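Two arms on the sample prep bench

18/10/2024 | 7 comments | 11 shares

The prep bench at our Parville site used to be a one-person job. A technician racked the tubes, capped and uncapped them, pipetted, wrote the labels and signed the sheet. Since the two arms went in, the racking belongs to them and the rest is split by shift. I have been asked what that does to the working day, so these are my notes.

The log for the last quarter shows 2132 tubes handled. The arms are slower per tube than Fumiko Hattori, who ran the bench before and now supervises it. They do run through lunch. Her hours did not go down. They moved to checking volumes, clearing faults and writing the placement routines, and she had no training budget for the last of these until she asked for it in writing.

Pipetting is still manual on most of our protocols. The Teshome protocol is the exception on paper, but we have not signed it off and I don't expect to before December.

Two arms, one rack, pipette on its stand:
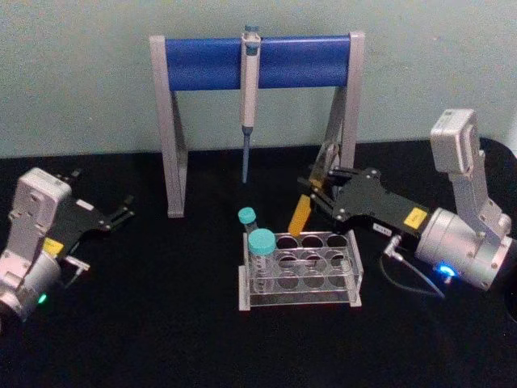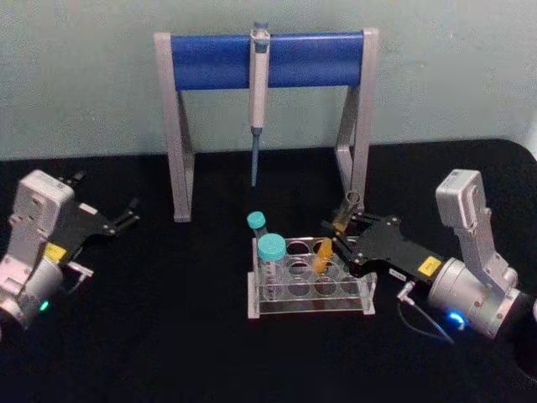 The second change is in who can cover for whom. Any technician could take over the old bench after a morning of instruction. The new one needs somebody who can read a fault code and decide whether to resume or restart, and at present that is two people – Fumiko and Saadet Taşdemir. When both are on leave the bench goes back to manual, and the technicians who do it are out of practice.

Wrist complaints are down, according to the staff survey. Complaints about waiting are up. I would take that trade, but I don't work the bench.

The Flekau site gets the same setup next. I have asked them to train four people before the arms are switched on. They have agreed to three.

Contact | Copyright Morel Bench Notes | Back to top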